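**Gray jersey - fold, roll or hang??**

**odden_20**
ok need opinions quick, doing the closet this wknd. I have a pile of gray knits, thin jersey stuff, kinda fuzzy. Hangers gave two of them shoulder bumps. Folded stacks fall over the second I pull one out. Rolling seems dumb but my sister swears by it. What do you guys do

**starkanska**
Fold. Always fold. In thirds, then in half, stand them up in a drawer like files. Done it for years

**jia_knits**
disagree w/ starkanska on thin jersey. It won't stand up, it just slumps over. Heavy sweatshirts ok. Thin stuff - roll, loose, seam to the outside so you don't press a ridge into the front.

**starkanska**
Mine stand up fine. You need the drawer full enough is all. Half empty drawer, sure, they slump

**odden_20**
drawer is not happening, it's open shelves. Shelf is 50 cm deep so stuff gets lost in the back too. Thats half the problem

**jorunier**
Then baskets. Shallow ones, the white plastic kind with the round holes and a handle slot in the end. Pull the whole thing out like a drawer, back of the shelf problem gone. I have 2 for tops and one for socks

**starkanska**
Holes leave dots on knits. Learned that on a cardigan

**jorunier**
never had dots. How hard are you packing them lol

**starkanska**
Pretty hard. See above re: full drawer

**jia_knits**
Line the bottom w/ an old pillowcase, problem solved. And don't cram. If you have to push down to get the last one in, it goes in another basket.

**odden_20**
ok baskets sound good. Do I need lids?

**jorunier**
No. You'll stop putting things away if theres a lid. Ask me how I know

**jia_knits**
Lid only for winter stuff you put up in June and don't touch. Everyday = open.

One more thing, turn them inside out before you fold or roll and have a look at the overlock seams. If a looper thread has popped it'll snag on those basket holes and run on you. Dab of fray glue on the end, let it dry, then put away. Takes 2 minutes.

**starkanska**
Agree on that one at least. Disagree on inside out for storage though - then you have to turn them back at 6 am half asleep

**jia_knits**
I said look at them inside out, not leave them that way!!

**starkanska**
Fair, read too fast

**odden_20**
Update. Got the baskets, same kind jorunier said. Trying the loose roll first, if it looks bad I'll go back to thirds. Checked seams on most of the pile, one has a long thread at the cuff, that one's in the mending bag. Baskets are wider than I figured so prob two rows each, darks in one and light grays in the other. Still havent decided on the pillowcase thing, maybe just a cut up t-shirt

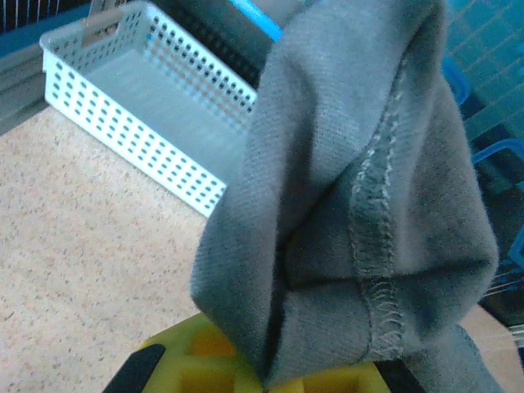

Also anybody know if you can wash those baskets in the dishwasher? top rack or whatever. There's a sticker on the bottom of one that left goo and I don't want it on the knits

**jorunier**
Cooking oil on the goo, then dish soap. Wouldn't dishwasher it, mine warped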